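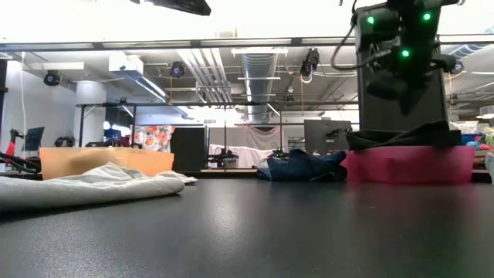 작업대 위의 회색 천과 남색 천, 그리고 분홍색 통에 걸쳐진 검은 천. 주디아(Judia) 데이터 수집실.

주디아의 데이터 수집실은 오전 9시에 불이 켜진다. 작업자들은 자리에 앉기 전에 조종 장치의 영점을 맞추고, 전날 기록 가운데 반려된 것이 있는지 확인한다. 채진솔(Jin-sol Chae) 씨는 이곳에서 천 다루기 과제를 맡고 있다. 사람이 로봇 팔을 직접 조종해 천을 집고, 옮기고, 통에 넣는 과정을 기록해 학습용 시연 데이터로 만드는 일이다. 10월 어느 오후, 작업 교대 시간에 맞춰 채 씨를 만났다.

"처음에는 블록 쌓기부터 했어요. 블록은 모양이 안 변하니까 어디를 잡아야 할지 누가 봐도 비슷하게 생각합니다. 천은 그렇지가 않아요. 같은 천을 같은 자리에 던져 놔도 매번 다른 모양이 됩니다."

주디아가 천 과제를 시작한 것은 협력사인 부르키아(Vurkia)의 요청 때문이었다. 부르키아는 세탁물 분류 설비를 만드는 회사로, 뭉쳐 있는 옷감에서 한 장만 골라 드는 동작을 필요로 했다. 기존 설비는 여러 장을 한꺼번에 집어 올리는 일이 잦았다. 과제의 내부 이름은 '가르바(Garba)'다. 누가 붙인 이름인지 묻자 채 씨는 자기가 입사하기 전에 정해졌다고 했다.

가르바의 기본 규칙은 단순하다. 작업대에 천과 통을 놓고, 지시문에 적힌 색의 천을 지시문에 적힌 통으로 옮긴다. 시연 한 건은 지시문이 화면에 뜨는 순간부터 팔이 대기 위치로 돌아올 때까지다. 중간에 천을 떨어뜨려도 바로 멈추지 않는다. 다시 집어서 끝까지 가면 그 기록도 남긴다.

"떨어뜨린 걸 다 지우면 모델이 떨어뜨린 다음에 뭘 해야 하는지 배울 데가 없습니다. 예전에는 깨끗한 것만 남겼어요. 그랬더니 시험할 때 한 번 놓치면 팔이 허공에서 같은 동작만 반복하더라고요. 지금은 실수하고 회복한 기록에 따로 표시를 답니다. 일부러 떨어뜨리는 건 안 됩니다. 일부러 한 건 티가 나요."

티가 난다는 것이 무슨 뜻인지 물었다. 채 씨는 손가락을 모았다가 펴 보였다.

"진짜로 놓치면 손이 잠깐 더 올라가요. 사람이 늦게 알아차리니까요. 일부러 놓으면 손이 그 자리에서 바로 내려갑니다. 궤적을 그려 보면 보입니다."

지금까지 가르바에서 통과된 시연은 3,724건이다. 지시문은 168가지가 있고, 작업자가 고르지 않고 프로그램이 무작위로 내보낸다. 사람이 고르게 했더니 쉬운 지시문에 기록이 몰렸다고 한다. 천의 시작 모양도 마찬가지였다. 작업자가 천을 손으로 놓다 보면 어느새 집기 좋은 모양으로 놓게 된다.

"저도 그랬어요. 모서리가 위로 오게 놓고 있더라고요. 의식을 못 했습니다. 검수하는 쪽에서 제 기록만 성공률이 이상하게 높다고 연락이 와서 알았어요."

그 뒤로는 천을 놓는 방법이 정해졌다. 팔꿈치 높이에서 떨어뜨리고, 떨어진 뒤에는 손대지 않는다. 작업대 밖으로 나가면 다시 떨어뜨린다. 채 씨는 이 규칙이 생긴 뒤로 시연 한 건에 걸리는 시간이 길어졌지만 되돌릴 생각은 없다고 말했다.

검수와 저장 형식은 아틸라 토트(Attila Tóth) 씨가 맡는다. 토트 씨는 인터뷰 중간에 합류해 한국어와 영어를 섞어 이야기했고, 아래 발언은 기자가 우리말로 옮긴 것이다. 그는 수집실에서 가장 자주 나오는 문제가 로봇이 아니라 시간이라고 했다.

"카메라 영상과 관절값의 시각이 어긋나면 그 시연은 못 씁니다. 눈으로 영상만 보면 멀쩡합니다. 손가락이 닫히는 순간과 그리퍼 값이 바뀌는 순간을 맞춰 봐야 압니다. 한번은 222건을 한꺼번에 버렸습니다. 컴퓨터 한 대의 시계 설정이 바뀌어 있었습니다."

버린 기록을 보정해서 살릴 수는 없었을까. 토트 씨는 시도는 했다고 답했다.

"어긋난 양이 일정하면 밀어서 맞추면 됩니다. 그런데 그때는 조금씩 늘어나고 있었습니다. 보정한 기록을 섞어서 학습해 봤는데 천을 잡기 전에 손이 먼저 닫혔습니다. 그래서 뺐습니다. 진솔 씨가 화를 냈습니다."

채 씨는 화를 낸 것은 아니고 밥을 안 먹었을 뿐이라고 정정했다.

이후 주디아는 시각 확인을 작업 시작 전 절차에 넣었다. 작업자가 그리퍼를 세 번 여닫으면 프로그램이 영상과 센서값을 비교해 결과를 보여 준다. 기준을 벗어나면 녹화 버튼이 눌리지 않는다. 수집과 검수에 쓰는 프로그램은 '수단스(Sudance)'라는 이름으로 사내에서 만들어 쓰고 있다. 외부에 공개할 계획은 아직 없다.

천의 색을 두고도 이야기가 길어졌다. 어두운 작업대 위에 어두운 천을 놓으면 사람 눈에도 경계가 잘 안 보인다. 채 씨는 검은 천이 나오는 지시문을 작업자들이 가장 싫어한다고 했다.

"접힌 데가 안 보여요. 한 겹을 잡았는지 두 겹을 잡았는지 들어 봐야 압니다. 회색은 그래도 주름에 그림자가 생기니까 낫고요. 그렇다고 검은 천을 뺄 수는 없잖아요. 사람들이 검은 옷을 얼마나 많이 입는데요."

통은 반투명한 것을 쓴다. 토트 씨가 고른 것이다. 반투명한 통은 빛에 따라 색이 달라 보이고, 윤이 나는 바닥에서는 반사도 생긴다. 채 씨는 처음에 불투명한 통으로 바꾸자고 했지만 받아들여지지 않았다.

"가정집이나 공장에 그런 통이 있으니까요." 토트 씨의 설명이다. "수집실에서 편하게 만든 조건은 나중에 전부 돌아옵니다. 작업대에 비친 색을 통으로 착각하는 일이 초기 모델에서 실제로 있었습니다. 반사가 들어간 기록이 쌓인 뒤에 줄었습니다. 없어졌다고는 말하지 않겠습니다."

작업자 교육은 24시간 과정이다. 처음 여섯 시간은 녹화를 하지 않고 팔을 움직이는 데만 쓴다. 그다음에는 다른 작업자의 기록을 보고 어디서 머뭇거렸는지 적는 연습을 한다. 머뭇거림은 이 일에서 꽤 까다로운 주제다. 사람은 생각하느라 멈추는데, 기록에는 아무 이유 없이 멈춘 팔만 남는다.

"멈출 거면 시작하기 전에 멈추라고 합니다." 채 씨가 말했다. "지시문을 읽고, 어디를 잡을지 정하고, 그다음에 움직이세요. 움직이다가 마음이 바뀌면 천천히라도 계속 가고요. 말은 쉬운데 교대 끝날 때쯤 되면 다들 멈춥니다. 저도 오후 네 시 넘어서 한 건 제가 다시 봐요."

작업자마다 손버릇이 다른 것은 문제가 되지 않느냐고 물었다. 가르바에서는 잡는 위치를 통일하지 않는다. 모서리를 잡는 사람도 있고 가운데를 꼬집듯 잡는 사람도 있다. 다만 천을 통 가장자리에 걸쳐 놓고 끝내는 것은 완료로 치지 않는다. 걸친 천을 마저 밀어 넣는 동작은 별도 지시문으로 모으고 있다.

부르키아에는 지난달까지 모은 기록이 한 차례 전달됐다. 현장 설비에 올려 본 결과에 대해서는 양쪽 모두 아직 수치를 내놓지 않았다. 토트 씨는 얇은 천에서는 나아졌고 수건처럼 두꺼운 것은 여전히 두 장씩 딸려 온다고만 했다. 다음 수집에서는 두꺼운 천의 비중을 늘리고, 두 팔로 천을 펼치는 과제를 새로 넣을 예정이다.

채 씨에게 집에서도 빨래를 유심히 보게 되는지 물었다.

"빨래는 동생이 합니다. 저는 수건 개는 것만 해요." 그는 시계를 보더니 교대 기록지에 이름을 적고 작업대로 돌아갔다.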